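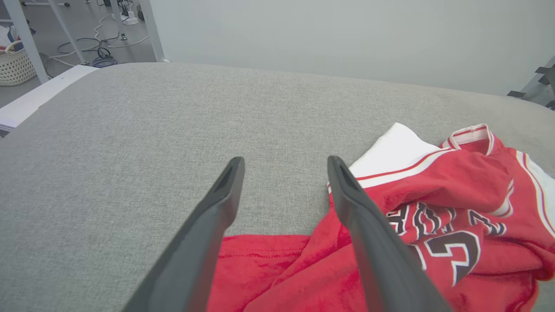 A red basketball jersey with white trim, crumpled, on the grey fabric surface in the sorting room.

Report of the visit to the Saltum textile care and reuse centre, February

Members of the Plulton Housing Association clothing group were received at the Saltum centre at 10 am by the site manager, Rekha Vashisht. The purpose of the visit was to see how donated sportswear is sorted, folded and stored before it is passed to local clubs, and to consider whether the same method could be used at our own store in Ngcobo House.

The centre handles 3000 garments a month, of which sports tops form a large share. Garments reach the sorting room after washing and are laid out singly. Ms Vashisht explained that basketball jerseys are treated separately from ordinary T-shirts. They have no sleeves to fold in, the armholes stretch readily, and large printed letters and numerals can crack if a crease is pressed across them. Staff are asked to straighten the hem first, then bring the shoulders level and smooth the fabric outwards from the middle.

The jersey is then turned face down, the sides are brought in to the width of a card template and the lower half is folded up to the neckline. When it is turned over again the lettering should lie flat at the front. Members were invited to try this and found the slippery fabric harder to keep square than expected.

Folded items are placed upright in drawers supplied by Uvico, arranged by size and then by colour. The room has 76 drawers, and 58 were in use at the time of the visit. Garments with loose trim or open seams go to the mending table on the floor above, which the group saw briefly before leaving at noon.

It was agreed that a set of card templates would be requested from Saltum for trial at Ngcobo House. The group records its thanks to Ms Vashisht and her colleagues for their time.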